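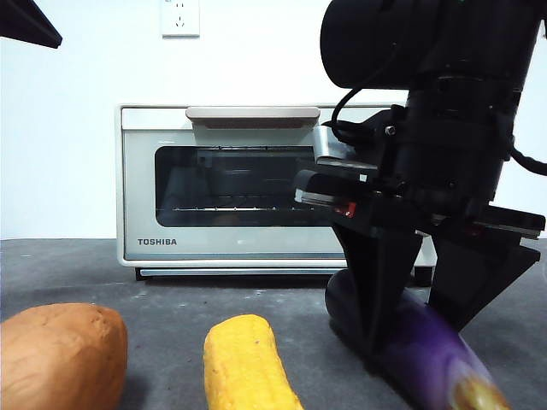
*Eggplant on the counter, fingers either side. Toaster oven behind.*

**Subject:** Re: [chores] Is loading an oven a solved task?
**From:** Thulani Steyn

On the Flomwood thread, Jacobs wrote:

> I keep reading that kitchen work is nearly done. Picking a vegetable off a worktop is easy enough, granted. But our Javunach line still has a person feeding the tray ovens, and the quote we had from Minudport covers the pick and leaves out the door. Is anyone getting the whole job through, start to finish, without someone standing by?

Short answer: parts of it.

The pick depends mostly on shape. An aubergine is long, smooth and glossy, so two flat fingers want to close across the body, well away from the taper. Gloss also upsets depth sensing. We lose more picks to a bad height estimate than to slip. Play food is kinder than the real thing in this respect: the shape is the same each time and it does not bruise. I would not carry a success rate over from one to the other.

The door is a separate problem. A bar handle on a drop-down door has to be followed through an arc, and a small oven will slide on the worktop if the arm pulls along the wrong line. We bolt ours down for timing runs, which a household would not. 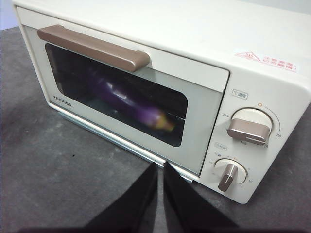
Placing on the rack is where our cycle time goes. The clearance under the top of the opening is small once the fingers are counted, and a round item will roll between the wires if released early. We allow 6 attempts per item before the run is scored as a failure. Over 500 runs the commonest fault was release height, then door not fully open.

Knobs I would leave for now. A timer dial needs a grip on a narrow bar and a wrist turn with little side load, and reading the scale afterwards is a vision job of its own.

For Javunach, I would ask Minudport to quote for the door and the placing as two items, each with its own acceptance test. If they will only quote for the pick, keep the person.

Logs for the last 3 batches are on the list server under Flomwood. Batch 2 has the wrong gripper offset in the header, so correct that before you plot anything.

Thulani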